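Para: Muammer Toprak, Fundação Costdale
De: redação do Numberg
21 de agosto de 2018

Muammer, segue o relatório intercalar. Vai em modo telegráfico em alguns pontos – a semana foi de eleições autárquicas em dois países que cobrimos e estou a escrever entre chamadas. O formulário financeiro segue à parte, pela contabilidade. Se faltar alguma coisa diz, que eu completo.

## Onde estamos

Resumo para quem só lê isto:

- Revisão do arquivo: fechada.
- Rotulagem de conteúdo pago: em vigor em todo o site, menos na newsletter.
- Secção de política externa: a publicar, abaixo do ritmo prometido.
- Página de correções: no ar.
- Formação da equipa comercial: atrasada.
- Migração para o Addo: a meio. É o que mais nos preocupa.

## 1. Arquivo e conteúdo comercial

Era o ponto central da candidatura, começo por aí. O problema está descrito no dossier inicial, não repito tudo. Durante anos o Numberg publicou na mesma coluna notícias, comunicados, artigos de opinião e textos encomendados por agências, com o mesmo tipo de letra e muitas vezes assinados "Redação". O aviso legal estava no rodapé. Quem chegava a um artigo pelo motor de busca não o via, e com razão ninguém o ia procurar.

Revimos 1.921 artigos. O critério foi simples: tudo o que tinha saído nas secções Economia, Mercados e Mundo sem nome de jornalista. Cada texto foi lido por uma pessoa e, em caso de dúvida, por uma segunda. Quando as duas discordavam ia ao editor.

Destes, 126 eram conteúdo pago sem qualquer indicação no corpo do texto. Já têm faixa no topo, com a palavra PUBLICIDADE e o nome de quem pagou, quando conseguimos apurar quem foi. Nem sempre conseguimos. Há contratos antigos que só existem em email e há emails que já não existem. Nesses casos a faixa diz "conteúdo pago, anunciante não identificado". Fica feio mas preferimos assim.

Não apagámos nada. Discutiu-se bastante. A área comercial queria retirar os piores (há dois sobre produtos cambiais que hoje não aceitaríamos de maneira nenhuma), a redação queria deixar. Ficaram, com nota do editor e sem ligações para fora. Um anunciante antigo escreveu a pedir a remoção do rótulo. Respondemos que não. Não voltou a escrever.

Os comunicados de imprensa deram mais trabalho do que o previsto. Um comunicado não é publicidade, mas também não é notícia, e o nosso sistema só tinha duas gavetas. Criámos uma terceira categoria, "Comunicado", com fundo cinzento, texto integral e fonte identificada na primeira linha. Sem edição nossa. Se a redação pega no assunto, faz peça própria e liga ao comunicado.

## 2. Política externa

A bolsa paga dois jornalistas a meio tempo e uma verba de tradução. Estão os dois contratados. O plano previa oito peças originais por mês. Em agosto vamos em sete, e é possivel que feche assim.

Razões, por ordem de peso:

As fontes demoram. Quem trabalhava antes com o feed da Stallberg estava habituado a receber a declaração do ministro já traduzida e com título. Agora telefonamos ao gabinete, esperamos, confirmamos a citação na língua original. Uma visita de Estado que antes dava quatro notas num dia dá hoje uma peça, no dia seguinte. As visitas a estas páginas são menos no dia da publicação e mais na semana a seguir – não tenho ainda série suficiente para tirar conclusões, ponho no relatório final.

A tradução também. Contratámos tradutora para turco e alemão, falta-nos russo e ucraniano. Temos recorrido a uma colaboradora à peça, muito boa, mas que tem outro emprego e só trabalha à noite.

E títulos. Parece pouco, mas foi a coisa que mais discussão gerou na redação. Combinámos que um título sobre um apelo, convite ou ameaça diz quem falou e a quem, e que o verbo tem de ser o que a pessoa fez. "Exige" só se exigiu. "Ultimato" só se houver prazo. Fizemos uma folha com exemplos nossos, maus, e está colada na parede ao lado da máquina do café. Mando em anexo se interessar à Costdale, é uma página.

Continuamos a assinar a Stallberg para os despachos de última hora. Alteração face à candidatura: os despachos passam a levar o nome da agência no topo e a hora de receção, e não podem ser misturados com texto nosso no mesmo artigo. Antes podiam. O contrato com eles permite isto, confirmámos por escrito.

## 3. Página de correções

No ar, com ligação no menu principal e não só no rodapé. Cada entrada traz o erro, a versão corrigida e a data da alteração. O formulário para leitores é curto, três campos, sem registo.

Os pedidos que chegam são de todo o tipo. Cargos trocados, apelidos mal transcritos, uma capital errada (essa doeu). Muitos leitores usam o formulário para discordar de colunistas, o que não é correção, mas respondemos na mesma com um texto padrão que está a precisar de ser reescrito porque soa a banco.

A regra de não alterar artigos em silêncio está escrita e assinada por toda a redação. Nas primeiras semanas falhou várias vezes, por hábito. Agora o sistema obriga a preencher uma nota quando se mexe num texto já publicado. Gralhas ficam de fora da regra.

## 4. Addo

Mudámos a gestão de conteúdos para o Addo porque o sistema anterior não distinguia tipos de artigo. Isto está feito para tudo o que é novo. O arquivo antigo está a passar por blocos, do mais recente para trás.

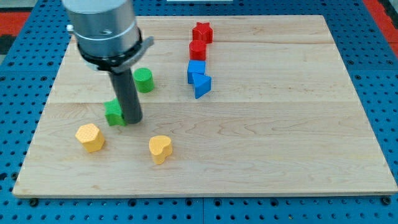
*Tábua de madeira clara sobre mesa azul perfurada.*

Problemas em aberto no Addo:

- As faixas de publicidade não aparecem na versão móvel de alguns telefones antigos. O texto aparece sem faixa, ou seja, exactamente o problema que fomos pagos para resolver. Solução provisória: a palavra PUBLICIDADE vai também no início do título. Não gosto mas funciona.
- Os agregadores apanham o título e o primeiro parágrafo e deitam fora o resto. Mesma solução provisória.
- As assinaturas migradas perderam acentos. Está a ser corrigido à mão.
- Endereços antigos. Parte das ligações de outros sites para nós dá erro. A empresa de alojamento diz que é do Addo, o suporte do Addo diz que é do alojamento. Marcámos chamada com os dois ao mesmo tempo.
- Pesquisa interna lenta. Não é prioritário.

O risco aqui é de calendário. Se o arquivo não ficar migrado, a rotulagem dos artigos mais antigos fica a viver no sistema velho, que tem de ser mantido e pago em paralelo. A verba prevista não cobre isso. Não estou a pedir reforço, estou a avisar. Se for preciso propomos transferir da rubrica de deslocações, que quase não foi usada.

## 5. Equipa comercial

Atrasado e a culpa é nossa. A formação devia ter acontecido antes de o novo modelo de contrato entrar em vigor e aconteceu ao contrário. Resultado: dois contratos assinados com a cláusula antiga, que permitia ao cliente aprovar a posição do texto na página. Foram renegociados. Um cliente aceitou, outro saiu.

O novo contrato diz, em linguagem corrente:

1. O texto é identificado como pago, no topo, com o nome do cliente.
2. O cliente não escolhe a secção nem o dia.
3. Nada sobre candidatos, partidos ou governos, pago ou em troca de serviços.
4. Em produtos financeiros, aviso de risco dentro do texto.
5. O rótulo não sai depois, nem com o fim do contrato.

O ponto 3 custou. Havia receita aí, sobretudo de agências que trabalham para câmaras de comércio e gabinetes de promoção de países, e a fronteira com o "governo" nem sempre é clara. Por agora decidimos caso a caso, com parecer do editor por escrito. Gostava de ter a opinião da Costdale, porque imagino que outros bolseiros tenham passado pelo mesmo.

Receita de conteúdo pago desceu. Valores no formulário financeiro. As assinaturas de leitores subiram um pouco mas não compensam, e nem era suposto compensarem nesta fase.

## 6. O que não correu bem e não cabe noutro lado

A newsletter. Continua a sair com tudo junto, notícias e pagos, só com um asterisco. O modelo é de outro fornecedor e a alteração ficou para segundo plano. Vários leitores queixaram-se, com toda a razão. Até ser refeito, tirámos os pagos da edição da manhã e deixámos só na da tarde.

A página "Quem somos" ainda tem o texto antigo, com o parágrafo que diz que publicamos artigos encomendados e que nada constitui aconselhamento. A segunda parte fica, a primeira tem de ser reescrita à luz do que fazemos agora. Está com o jurista.

O conselho de leitores não arrancou. Tivemos inscrições mas não tivemos quem as tratasse. Proponho passar para a segunda metade da bolsa, sem custo adicional.

## Próximos passos

- Fechar a migração do arquivo, ou pelo menos as secções Economia e Mundo.
- Rótulos a funcionar em telemóvel sem remendos.
- Newsletter nova.
- Tradutor de russo/ucraniano com contrato.
- Segunda sessão com os comerciais, desta vez com o editor na sala.
- Chegar às oito peças mensais e manter.
- "Quem somos" reescrito.

## Pedidos à Costdale

Dois. Primeiro, autorização para mudar o conselho de leitores de fase, como disse acima. Segundo, confirmação de que podemos publicar este relatório no site, sem a parte financeira. Pareceu-nos estranho andar a pedir transparência aos anunciantes e guardar isto na gaveta. Se houver alguma passagem que prefiram que saia, marquem no documento e falamos.

Anexos: folha dos títulos, modelo de contrato, lista dos artigos rotulados (o ficheiro abre melhor em folha de cálculo, no leitor do email as colunas saiem trocadas).

Fico à espera da vossa resposta para acertar a chamada de acompanhamento. De manhã é melhor, à tarde estamos a fechar.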